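Moving to a new waste hauler for our three units at Vodham this summer. Posting what I learned in case you run a small site and your contract is up too. Thread, 17 posts.

1/17
Start with the end date. Ours renewed by itself unless we gave written notice 30 days before. The notice clause was on the back page under "General." If you miss the window you may be in for another year.

2/17
Send notice by whatever method the contract names. Ours said letter. I sent the letter and an email with a copy attached, and asked for a reply to both. The reply to the letter came first.

3/17
Before asking for quotes, find out what you throw away. We were paying for six pickups a week across the site. I looked in the bins before each pickup in May and wrote down how full they were. The cardboard bin was never over half.

4/17
Weight matters more than volume for general trash. Our old bills had an overweight charge on them most months and I had been paying it without reading it. Last year it came to $826.

5/17
The overweight charge was mostly wet food waste from the unit with the kitchen. Food now goes in its own bin with a lid. That bin gets picked up twice a week in summer.

6/17
I asked three haulers for quotes. Visel and Pathirana both sent someone to look at the yard. The third quoted over the phone and would not put the price per lift in writing, so I dropped them.

7/17
Ask for these in the quote, as separate lines: price per lift, bin rental, weight limit per bin, price per pound over the limit, delivery of bins, removal of bins, fuel surcharge. Visel left out removal at first. I had to ask twice.

8/17
Pathirana was cheaper per lift. Visel was cheaper once rental and fuel were added in. It was close. We went with Visel, mainly for the pickup times. Trucks can't get past our loading dock after 7 a.m.

9/17
Check who is allowed to take what. Every load needs to go with someone registered to carry it, and to a place permitted to accept it. I asked for both numbers and looked them up on the state website. It took ten minutes.

10/17
Keep the paperwork. We keep a record for each load that leaves: date, what it is, how much, who took it, where it went. How long you have to hold on to it depends on where you are and what the waste is, so check your own rules.

11/17
Fluorescent tubes, batteries and old paint do not go in the general bin. Visel doesn't take them. Dresix does, by appointment, and charges by the box. We save them up in the locked cage and book a pickup when it's full.

12/17
Changeover day is the weak point. The old hauler took their bins away in the morning and the new ones were due the same afternoon. They came the next day. If I did it again I would pay for 2 days of overlap.

13/17
Label the bins yourself. The stickers that come with them are small. I printed letter-size signs with a plain list of what goes in, and put them in plastic sleeves. Lid color alone did not work for us because the old hauler used green for trash and Visel uses green for glass.

14/17
We went over all of it with the tenants at the conference table, old contract and new one side by side. Main complaint was the walk to the glass bin. It has been moved closer to the side door. 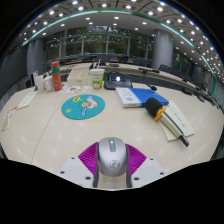
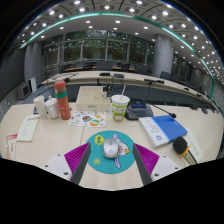

15/17
First bill came in August. Read the first one line by line against the quote. Ours had a delivery fee we had already paid. One email and it was credited.

16/17
Cardboard now goes out once a week, flattened. Mixed recycling is the one I'm still not happy with. We had one load rejected for food containers that weren't rinsed, and a rejected load is billed as trash.

17/17
I put a reminder in the calendar for next year's notice date, with another one a month before that. If anyone has a good way to get tenants to rinse containers, please reply. Signs have not done much so far.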